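# Can it put the groceries away yet? – speaker notes

Slot is 13 minutes plus questions. Slow down on the shelf part, I always rush it.
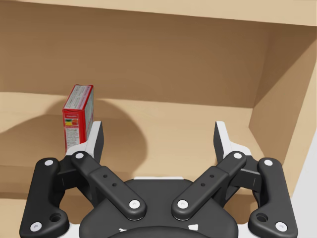

*Slide 1: one red box, one shelf, fingers open (simulation)*

Leave this up while people find seats. Then ask the room: who here could pick up that box without looking? Wait for hands. Every hand goes up, and that's my whole problem as a person who works on this stuff!

Point at the gap between the fingers. The box isn't in it. It's off to the left, just past the fingertip, so closing now gets you a nice firm grip on air. The gripper has to shift over first, and it has to do that inside a cabinet with a back wall and a side wall to bump into.

**Why a box is harder than it looks**

- Tall and narrow. Nudge something shaped like that down low and it slides, nudge it up high and it goes over. (Bring a cracker box, do it on the lectern.)
- It's turned at an angle, and two flat fingers would like it squared up.
- Shadow on the shelf. The gripper is throwing that itself – mention that a camera can get fooled by this, then move on, don't do the lighting rant.

**The numbers slide**

These are ours, from the Polenard shelf project. We ran 1179 simulated tries at picking one item off a shelf and putting it back somewhere else. 670 worked start to finish. So a bit better than a coin flip, in a world where nothing is sticky and the cat never walks through. Let that sit a second.

Most of our misses were at the approach. Once the fingers had the thing between them we were usually OK.

**Shop floor vs. kitchen**

Teixeira story goes in here, the parts bins. Same bins, same spots, every shift, and the machine does fine because people set up the room for it. Now picture my pantry. I moved the cereal in January and I still can't find it.

Restodum demo clip, 2 minutes, sound OFF this time. Say up front that it's sped up.

**So, yet?**

My answer: for one chore in one tidy spot, yes, I'd let it try. For "put the groceries away" while I go do something else, no. I'd give it the canned goods before I gave it the eggs.

If there's time, the Jodow drawer test. If not, skip straight to questions and put the red box back up.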